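Home | Tickets | Guides | Sign in

Ticket 3796: left gripper lags during fruit demos 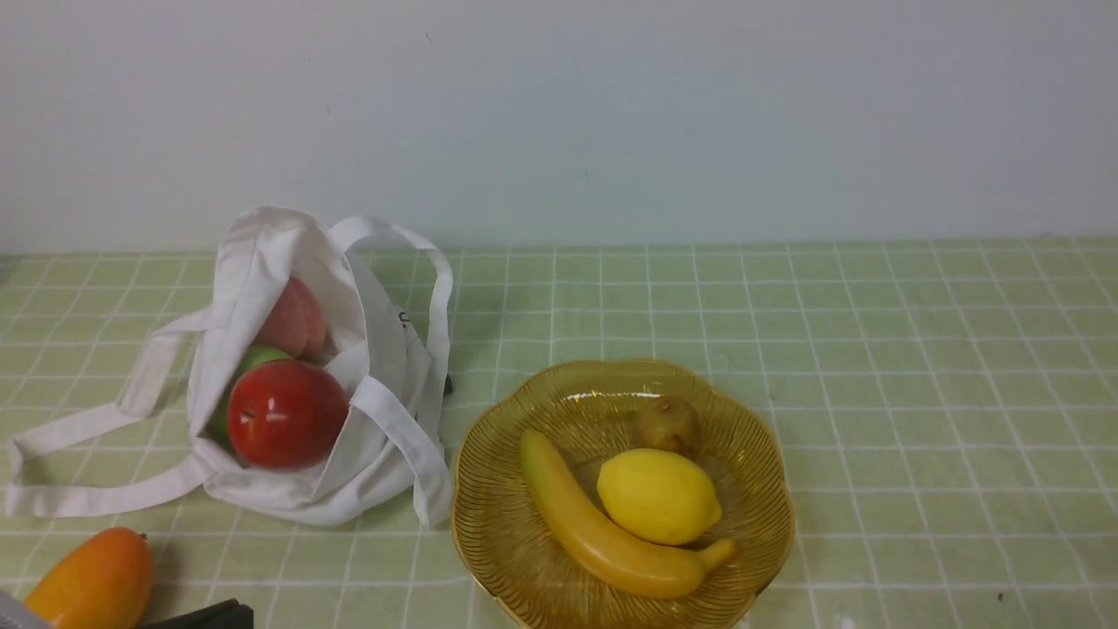 Hi Siv, thanks so much for getting back to me on Tuesday! I've gone through your list with the fruit and tote task and a fresh cup of tea. Recording by remote control, the left jaw still closes a beat after I squeeze the trigger (131 ms in the Fimora log), though moving the arm by hand plays back beautifully. I swapped the cable and lowered the buffer from 3000 to 12, no change in behaviour. Should I try the older firmware next?

Cheers, Ulla Åberg

2 replies · 0 shares

Related tickets
Ballano trigger drift
Replay stops halfway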